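Share 14 | Comments 3

MANDESANO WORKSHOP ARM LEARNS TO SET A TABLE, SLOWLY

Shared workshop members release build notes for Durnix, a tabletop robot with one arm and a limited menu

GRERNGATE, August. Members of the Mandesano shared workshop today released the full build notes for Durnix, a home-built robot arm that picks up soft toy food and puts it down somewhere else. The notes are free to download and run longer than anyone intended.

Durnix was built in the evenings by Bautista Acuña and Bautista Lucero, two workshop members who met when each kept getting the other's parts deliveries. Acuña handled the motors and wiring. Lucero wrote the control software and the apology that was taped to the shared 3D printer for most of the spring.

"We set out to build something that would clear the dinner table," said Acuña. "We've narrowed the scope. It now handles dinner as long as dinner is made of felt."
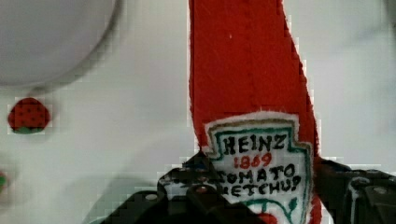 The narrowing of the scope takes up the first chapter of the notes. Early versions were tested with real kitchen items, and the workshop's supply of real kitchen items went down. Lucero then bought a bag of play food at a yard sale and found that soft objects forgive a bad grip. A felt item squeezed too hard goes back to its old shape, more or less. A tomato squeezed too hard has to be wiped off a circuit board.

The current software, which the builders call Ocampo after the street the workshop is on, was trained by a person steering the arm through each job over and over. The team kept 2,034 of these practice runs. Of those, 1,869 were judged good enough to learn from. The others are stored in a folder named "character" and will be released at a later date, or possibly lost.

"People ask what was wrong with the ones we threw out," said Lucero. "Mostly it was me. I'd reach for my coffee with the wrong hand and the arm would go along with it."

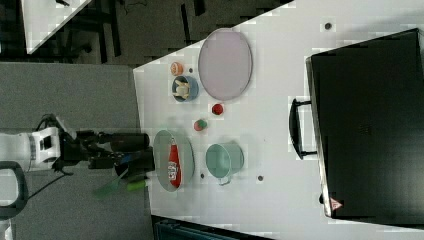
Table layout turned out to be the longest argument of the project. Acuña wanted every item in a marked spot. Lucero wanted a mess, on the grounds that he has seen how Acuña eats. The mess won. A typical practice layout has dishes of different sizes and a few small round things scattered about to get in the way. The ketchup bottle may start out on its side in the oval dish, with the mug close by, and a bottle lying down is a different problem from a bottle standing up. The notes give it a section of its own, headed "Ketchup, Sideways."

Other sections cover cable routing, finger design and the matter of lighting. The gripper's black fingers went through eight versions. Version three could hold a bolt and nothing else. Version five was the best of the lot and was stepped on. Readers who wish to skip ahead may go directly to version eight, though Acuña asks that they at least glance at version six, which took him a month.

The notes also include a parts list, wiring diagrams, a table of screw sizes and a page of advice on sharing a bench with people who do not care about your robot. Members of the Grerngate woodturning group, who use the same room, reviewed that page before release and requested two changes. Both were made.

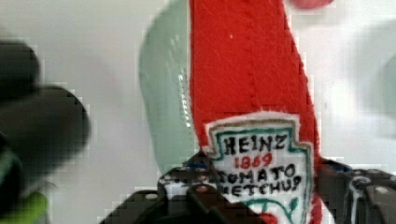 Builders who want to copy the project should expect to spend more time on the grip than on anything else. Lucero recommends beginning with one object and moving on to a second only when the first has become boring. He reports that this took him until well after midnight on several occasions. He also recommends labeling every connector on both ends, a step he describes in the notes as "obvious" and which he did not do.

Next on the list is a version that can tell when it has dropped something. At present Durnix carries on with the job either way, and will set down nothing at all with great care. The team is also looking into a quieter power supply and a second arm, in that order, depending on which the other members will put up with.

The first printed run of the build notes is 3,000 copies. Acuña had meant to order 300. Copies are available at the workshop door, in any quantity, and visitors are encouraged to take some for friends.

Open bench night begins at 7 p.m. Guests may steer the arm themselves after a short lesson. Please leave drinks on the shelf by the coat hooks.

RECENT FROM MANDESANO
- Laser cutter back in service, smell expected to fade
- Grerngate woodturners announce bowl surplus
- Found: one left glove, warm, good quality
- New rules for the shared 3D printer (please read them this time)

Contact: press desk, Mandesano Workshop, Ocampo Street, Grerngate | © Mandesano Workshop | Back to top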